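Misadwood Workshop Notes
Reading time: 2 minutes

Covering and marking out a workbench

A big table that gets used for sorting and small parts is easier to look after under brown kraft paper. It costs little, it shows up anything you drop, and it comes off in one piece when it gets grubby.

Cut the paper 96 mm longer than the bench at each end and fold the extra underneath. Smooth from the middle outwards. Tape the folds to the underside, leaving the top clear for marking out.

For the grid, use blue painter's tape. Rule the lines lightly in pencil first, then lay the long strips before the cross strips. Press each one down with the side of your thumb. Tape pulled tight off the roll tends to creep back and go wavy, so let it lie slack. Squares don't need to be perfect to be useful.

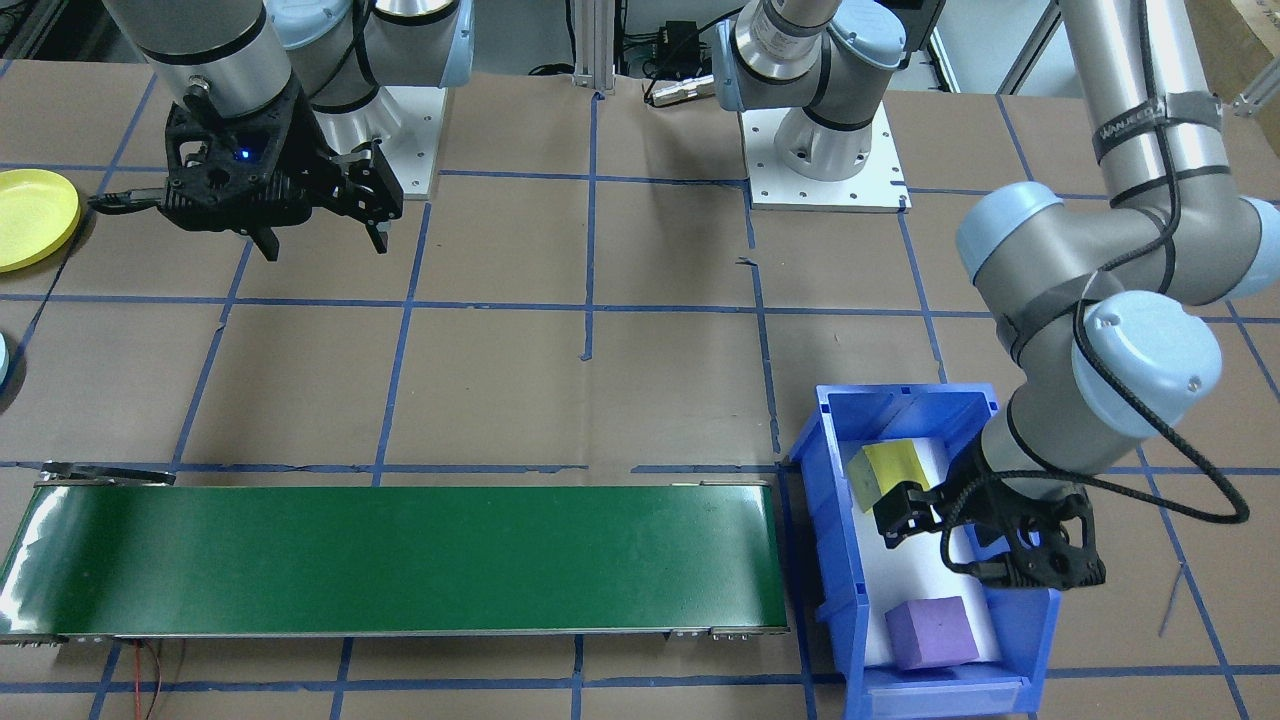

Lining a tub

A plastic storage tub with a low front lip is the handiest kind for a bench. Line the bottom with white paper or thin foam. Small coloured pieces are much easier to spot against white, and soft foam blocks won't pick up grit from the base. Trim the liner 18 mm short all round so it sits flat in the corners. Swap it when it greys.

Where the tub goes

Put it at the end of the run, wherever the work finishes up. If you have a small belt, park the tub close to the lower end and keep the grid squares in front of it free. Go over the paper for stray bits of tape before you start.

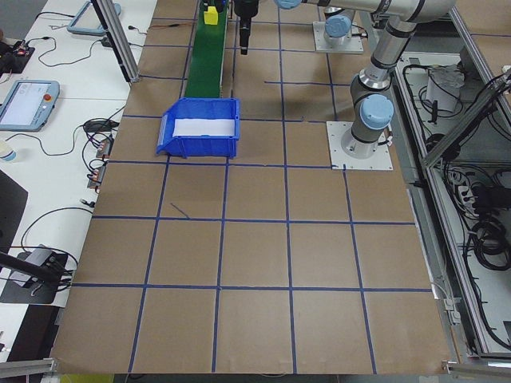 Blue tub at the end of the green belt, with the taped grid around it.

Contact Misadwood | © Misadwood Workshop Notes | Back to top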